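4. Floor surfaces and noise complaints in converted dwellings

4.1 Background to the case buildings

The third strand of the study deals with impact noise, by which we mean noise produced when something strikes or moves across a floor and is heard in the room beneath it. Footsteps are the most familiar source, but residents also mentioned chairs, dropped cutlery, children's toys and the wheels of suitcases. Airborne noise, such as speech and music, was treated in Section 3 and is mentioned again only where residents could not separate the two.

The two case buildings, Grevetti House and the Cheema Building, were both put up as warehouses and later divided into flats. In each, the original timber floors were kept as part of the conversion. Grevetti House has boards laid directly over the old joists, with mineral wool packed between them. In the Cheema Building a floating floor was added, so that the walking surface rests on a resilient layer and does not touch the surrounding walls. The builders' records for the latter are incomplete, and it is not known whether the same product was used on every storey. Where we opened small inspection points, the layer was present in each case, although in one flat it had been pressed almost flat beneath a heavy kitchen unit.

4.2 How residents described the problem

Residents were sent a short questionnaire, followed by an interview in their own home for those who agreed to one. In total 94 households returned the questionnaire. The form asked how often noise from above was noticed, at what time of day, and what the resident believed was causing it. A free space was left at the end, and many people filled it.

The written answers from Grevetti House dwell on footsteps. Several residents said they could follow a neighbour from room to room, and one had learned the exact time at which the household above got up for work. The word 'thud' appears far more often than any other. Residents of the Cheema Building wrote less about footsteps and more about scraping, in particular the sound of dining chairs being pulled out in the evening. This agrees with what would be expected of a floating floor, which softens a heavy, low sound better than it does a light and sudden one, at least where the covering on top is hard.

Carpets made a clear difference in both buildings. In Grevetti House the lease once required all bedrooms and hallways to be carpeted, but the rule was dropped when the management passed to Derkix. Many of the owners who have since renovated have taken up the carpet and sanded the boards. Their neighbours below tended to date the start of the trouble to that work, sometimes to the very week. We were unable to check these dates against any written record and they should be treated with care – a resident who is already annoyed by the drilling and sanding may well listen more closely afterwards.

Those living above were often unaware that they could be heard. When told of it in the interview, most expressed surprise and some offered to put down rugs. A smaller group felt that bare boards had been sold to them as a feature of the flat and that the matter was one for the management. Both views seem to us reasonable. The present leases say only that residents must not cause 'undue disturbance', a phrase which gives little help to either side.

4.3 Measurements

Impact noise was measured in November with a standard tapping machine, placed in the upper room while levels were recorded below. Each position was repeated three times and the readings averaged. Lifts were stopped during each run and windows kept shut. Results were examined in the usual bands, and we pay special attention here to the 1000 Hz band, in which hard floor coverings differ most plainly from soft ones.

The tapping machine is a poor copy of a walking person. Its hammers are light and strike at a steady rate, so it says rather little about the low, dull sound that troubled the residents of Grevetti House. For this reason a second set of readings was taken with a heavy rubber ball dropped by hand from a fixed height. The ball test was overseen by Ľudovít Bartoš, who also prepared the level tables in Appendix B.

On the tapping test the Cheema Building performed better in every room pair but one, the exception being the flat with the flattened layer already mentioned. On the ball test the two buildings were much closer. Adding a rug with a felt backing lowered the tapping level sharply in both, yet it changed the ball result hardly at all. A resident who lays a rug in good faith may therefore find that the neighbour below is still disturbed by footsteps, and the interviews contain two accounts of exactly this kind.

4.4 Limits of this part of the study

Access was the main difficulty. A pair of rooms could be measured only when both households were at home and willing, and those in open dispute with one another were the least likely to agree. The worst cases may for this reason be missing from the results. Most of the visits also took place during the day, when traffic on Pestiris Road covers part of the noise that residents hear at night.

We did not inspect the joists themselves beyond the small openings described above. Timber of this age can vary a good deal from one bay to the next, and a loose board or a worn bearing may account for some of the differences between flats on the same storey. Furniture was left as it stood, so the upper rooms ranged from nearly bare to crowded. Floor finish was noted by eye on arrival and entered under one of three headings: bare timber, hard covering over timber, or carpet. Loose rugs were lifted for the first run and put back for the second. Section 5 takes up the question of what a lease might usefully say about floor finishes, and who should bear the cost where an older floor is found wanting.
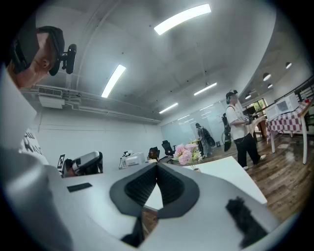

Figure 2. Interior view, with a brown wooden floor.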